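How to Move a Bed Up a Narrow Staircase Without Losing the Banister

The bed always comes last. You have carried the boxes, the lamps and the dead fern you are too sentimental to leave behind, and there it sits in the old bedroom, exactly as wide as the stairs are not.

I have moved beds in and out of three walk-ups and one converted button factory, and I have made every mistake described below, one of them twice.

Before you touch anything

Measure the stairs at their meanest point. That is almost never the bottom step. It is the turn, or the spot where some previous owner hung a radiator, or the newel post with the decorative ball on top. Write the number on your hand if you have to. Paper gets packed.

Then measure the mattress, the headboard and the box spring, in that order. Mattresses bend and headboards sulk. A box spring does neither, and a queen-size one has ended more moving days than rain has. If yours won't make the turn, look into a split box spring and stop there. People online will tell you to saw through the frame and fold it. Some of those people are sleeping on the floor.

What you need

A mattress bag, the thick kind. The thin kind is a suggestion.
Two lifting straps. I use the Gasser ones, which are ugly and have outlived two couches.
An old blanket for the banister.
A set of hex keys and a screwdriver you like.
Sandwich bags and a marker.
One other adult, ideally one who owes you something.

Taking it apart

Strip the bed the night before, or at least before breakfast. Take off the slats first and tie them in a bundle. If they are joined by a strip of fabric, roll them up like a rug and tape the roll shut, or they will unroll on the landing with a noise like a xylophone falling off a truck.

Next come the side rails. Have your helper hold the headboard upright while you undo the bolts, and leave the last bolt on each side finger-tight until you are both ready. My old Clarkar frame has four bolts that look identical and are not, so every bolt now goes into its own sandwich bag, labeled with where it came from. "Left, foot end" is a good label. "Weird one" is a bad label, as I learned at 7 in the evening with the lamp already packed.

Tape the bags to the rail they belong to. Do not put them in your pocket. Your pocket is going to the hardware store for more tape, and then it is going in the wash.

The climb

Mattress first, while you still have opinions about lifting with your knees. Stand it on its long side, bag on, and put the taller person at the bottom. The taller person will object. The taller person is wrong.

Agree on words before you start. "Stop" means stop. "Hang on" means nothing at all and should be banned from the stairwell. Go one step at a time, and when you reach the turn, stand the mattress on end, swing the top around the corner and let the rest follow. If it jams, go back down two steps and try again with the top tilted toward the wall. Pushing harder only wedges it, and then one of you lives upstairs.

The headboard goes up flat against the outer wall, wrapped in the blanket once the banister has finished with it. Rails go up singly. I know you think you can carry both. There is a dent in my hallway ceiling from someone who thought so too.

Putting it back together

Sweep the floor first, as you will not see that patch again until you move out. Build the frame where it is going to stand – dragging it later loosens every joint you just tightened. Get all the bolts in loosely, check that the corners are square by measuring both diagonals, and only then tighten, going around twice.

Felt pads go under the legs now. The ones I buy are Clideck and they stay put for a year or so, then migrate under the dresser to be with their own kind.

Slats, mattress, sheets. Make the bed right away, before you unpack a single plate. By ten at night you will not have the strength for a fitted sheet, and you will end up under a coat.

Check the bolts again after a week. If it still squeaks, rub a little candle wax on the slat ends where they meet the rail, and try the headboard joints after that.

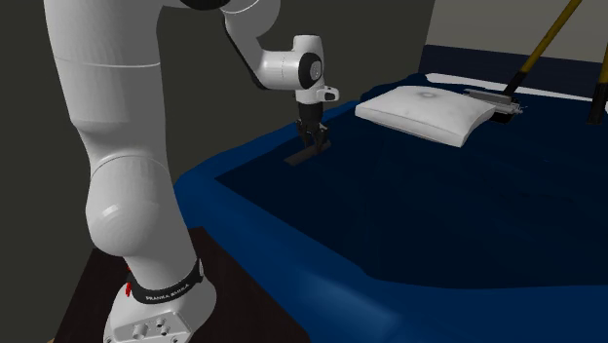
If the squeak survives the wax, take the slats out one at a time and lie down between removals. It's tedious, but the guilty slat gives itself up sooner or later, and a strip of old T-shirt folded under its end will keep it quiet.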